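Kidavent Tenants and Makers Association
Minutes of the April general meeting

Held in the ground floor meeting room, 6:30 p.m.
Chair: Bernadette Aubert
Units represented: 2, 3, 5, 6, 9, 11 and 14. Apologies from units 4 and 8.
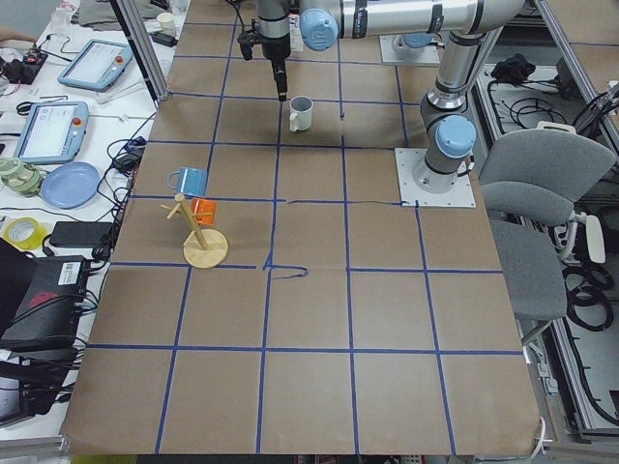
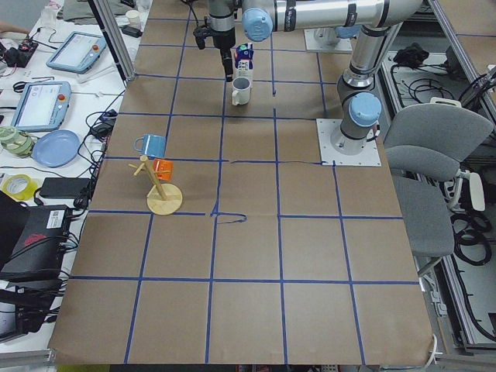
Photos: Kidavent building newsletter. Both show the same worktable.

1. Minutes of the last meeting
Approved with one correction. Under item 4, the freight elevator inspection was listed as passed. It was passed with a note about the lower door seal. The seal has been ordered.

2. Heating and the spring shutdown
The boiler will be switched off at the end of the month unless there is a cold spell. Unit 9 asked for a later date, as their north wall stays cold into May and glue is slow to set there. Unit 3 said they had their windows open most of last week. It was agreed to keep the end of the month and to let unit 9 borrow the two oil heaters from the basement. Unit 9 will sign for them.

The heating bill for the quarter was $2,178. This was split by floor area as usual. Unit 11 asked whether the hallway share could be shown on its own line. The chair will ask the bookkeeper to do this from the next bill on.

3. Roof
Porus looked at the roof over the back stairs and sent a quote of $1,058 to patch the flashing and replace the cracked drain cover. The landlord has said he will pay for the drain cover but considers the flashing to be part of the tenants' upkeep. Several people disagreed. The lease says "interior fittings and doors" and does not mention flashing.

Agreed: the chair will write to the landlord with the page from the lease and ask him to pay the full quote. No work to be ordered until he answers. In the meantime the bucket on the top landing needs emptying after rain. Units 11 and 14 will share this.

4. Loading dock
There were two complaints about vans left in the dock over lunch. Unit 5 said one of these was theirs and the driver had been told. The other was a delivery for Sekiguchi, who moved out last fall and still get pallets sent here. Unit 6 has been taking these in, and would like to stop. From now on they are to be refused at the door.

The 20-minute limit stays. A new sign will go up, lower down, where drivers can read it from the cab.

5. Trash and recycling
The hauler has changed the cardboard pickup to every other week. Boxes have to be flat and tied. Loose boxes were left behind last time and blew into the neighbor's lot. Unit 2 cleared them up and was thanked.

A second cardboard bin would cost $63 a month. Vote: four in favor, two against, one abstained. Carried. The bin goes next to the bike rack, and the bike rack moves one space toward the fence. Unit 14 voted against and asked for it to be noted that the fence side floods.

6. Open house
Vatumden, across the street, are holding their open house in June and have invited us to share the date and the flyer. Last year we had almost 215 visitors over the afternoon, which was more than the front stairs could handle. Suggestions were to send people up the front stairs and down the back ones, and to keep the freight elevator for strollers and wheelchairs. The back stairs can only be used if the roof is dealt with first.

Units taking part so far: 2, 3, 6 and 9. Unit 5 will decide by the next meeting. Anyone opening their doors needs to clear the aisle to the fire exit, and this will be checked the evening before.

Vatumden want a short text about each unit for the flyer, no more than 40 words. Send these to the chair by email. Please do not leave them under the office door.

7. Keys
Three front door keys are unaccounted for. Everyone is asked to check drawers and old coats. If they do not turn up, the question of changing the lock will come back next time. Unit 6 has a price from a locksmith but did not have it at the meeting.

8. Any other business
The microwave in the shared kitchen trips the breaker when the kettle is on. Use one at a time until the electrician has been.

Unit 3 has a flat file cabinet to give away, five drawers, one sticks. It has to be collected from the third floor.

Meeting closed at 7:50 p.m. The next meeting is in the same room at the same time. Items for the agenda to Bernadette Aubert one week ahead.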